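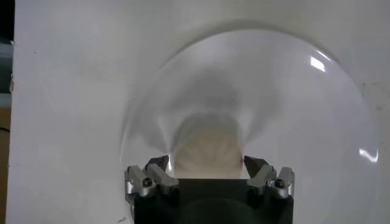
3.2 Serving Steamed Buns: Vessel, Cover and Plate

The second food task concerns the transfer of steamed buns from a steamer to a serving plate. It was included in the set because the item is soft, has no handle or edge, and marks easily when pressed. Damage to the skin of a bun is visible at once and remains visible on the plate, so the result can be scored without instruments.

The layout uses a white rectangular table against a plain wall. The steamer is a round stainless steel pot with a perforated base, seated in a white holder with a flat tab on either side. A round white ceramic plate stands to the right of the pot. A transparent plastic dome also belongs to the set. Its curved wall leaves the food visible but shifts the apparent outline of anything behind it, and bright reflections form on the surface under room light. Raters were therefore told not to judge the position of a bun through the dome. 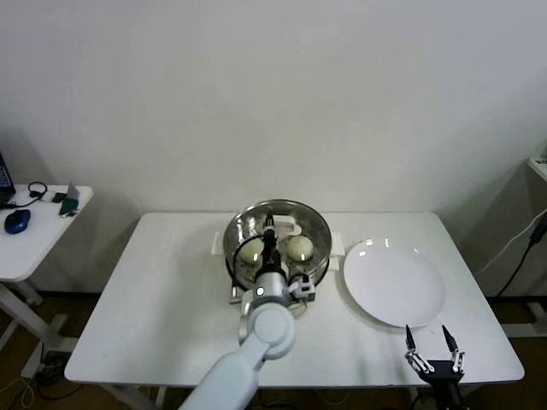 Figure 4. Steamer with two buns on the perforated base; empty serving plate at right.

Two buns are used per trial (Figure 4). With a single bun the approach is open from all sides, and the task is close to a plain pick. With two, the gap between them becomes the main constraint, and the rim of the pot limits how far any tool can be tilted. The polished inner wall adds mirrored patches of light near the food, which raters in the pilot named as a source of error when judging clearance from recorded views.

A trial is scored as complete when both buns rest on the plate and neither touches the rim. Skin marks are graded separately on the Pliketti scale, in which 0 denotes an unbroken surface and 2 denotes a tear. Grades were assigned by Fahy and Makris working independently, and differences were settled by Raptis. In total, 1621 trials were graded out of 3000 planned. The remainder were deferred after the September session, when the Politis buns used up to that point were replaced by a smaller product. Results for the smaller size are reported in Section 5.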